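Clemden comparison

The Clemden comparison is a tabletop test procedure for robot grippers, used to try two end effectors against each other on the same two-armed base. It was drawn up at the Clemden workshop by the test engineer Gervasio Herrera and first set out in a report dated June 18, 2018. It is best known for its lollipop task, in which small wrapped candies on thin sticks are moved to and from the perforated lid of a candy jar. The procedure has been used to support a number of claims about gripper design, several of which go further than its results allow.

Background

Herrera began work on the procedure in May, after a disagreement over whether the workshop should keep buying the Mesmont gripper or move to the newer Aklow. Both makers supplied figures for grip force, jaw opening and closing speed. The two sets of figures had been measured in different ways and could not be laid side by side. Mesmont gave its force at the fingertip, Aklow at the middle of the finger, and neither said what had been gripped.

The report's opening pages take a dim view of such figures. Herrera wrote that a force reading taken on a steel block "tells the buyer how well the gripper holds a steel block." He wanted objects that could be bought in any grocery store, that rolled or tipped when handled badly, and that left a person watching in little doubt as to whether the job had been done.

Setup

The two grippers are mounted on facing arms, one at each side of a table covered in plain paper. Each arm is driven by the same controller, the Orellana, so that differences in motion planning do not get mixed up with differences in the hardware. The paper is there for glare. Early attempts on a bare tabletop gave the head camera trouble with reflections, and the thin sticks were often lost against them.

Household items are set along the back of the table, out of the working area. They take no part in the lollipop task but remain in the camera's view, on the theory that a gripper which works only on a cleared table has not been tested under useful conditions. Critics have pointed out that this tests the vision software far more than the gripper, and the report offers no good answer.
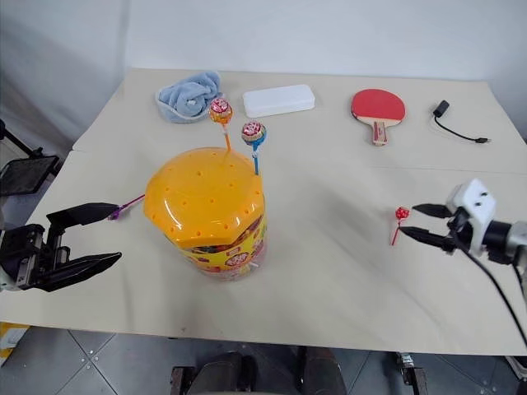
Long fingers and short fingers are treated separately in the scoring. A long, tapered jaw can reach between sticks already standing in the lid, but it flexes more at the tip, and a small error at the wrist becomes a larger one at the candy. Shorter fingers are stiffer and bring the bulk of the housing closer to the jar. The report scores reach and steadiness on their own scales and declines to add them together. Later summaries have added them together anyway, usually without saying so.

Procedure

A run starts with the candies lying loose on the paper or standing in the lid, depending on the version of the task. In the placing version, the arm picks up a candy by its stick, turns it upright and lowers it into a hole. In the removing version, it draws the candy out and lays it down. Grasping by the wrapped head is allowed but marked separately, as the head is an easier target and hides weakness in the fingertips.

Each attempt is limited to 45 seconds. An attempt counts as a failure if the stick is dropped, if the jar is pushed out of position, or if an operator has to step in. There is no partial credit, a rule that has drawn complaints from both makers. The wrist may turn through 180 degrees and no further, which keeps cable tangles down but rules out some approaches a person would try first.

Results

The original report covers 1508 attempts, split between the 2 grippers. It found that the Aklow did better at removing and the Mesmont at placing, by margins Herrera called "real but not large." He advised against choosing either one on the strength of the test alone.

That advice has not been widely followed. Sales material for the Aklow has quoted the removing score and left out the placing score. A later Mesmont brochure did the reverse, and also described the procedure as independent, although the workshop had been a paying Mesmont customer for years. Neither document mentions that the fingertips were replaced partway through the series after the rubber facing began to peel. The report notes this on its last page and does not say which runs were affected.

Criticism

The main objection is that the arms were never swapped. Each gripper stayed on its own side of the table throughout, so any fault in one arm, or any difference in the camera's view of the left and right sides, would show up as a difference between grippers. Herrera accepted the point and said that remounting had been planned but dropped for lack of time.

A second objection concerns the candies. Stick thickness and wrapper texture vary by batch, and the report names no supplier. Attempts to repeat the work elsewhere have used whatever was on the shelf – with results that differ from the original and from one another. It is hard to say how much of that spread comes from the sticks.

The procedure is still in use at Clemden as a quick check after a finger change or a controller update, where the same gripper is compared with its own earlier runs.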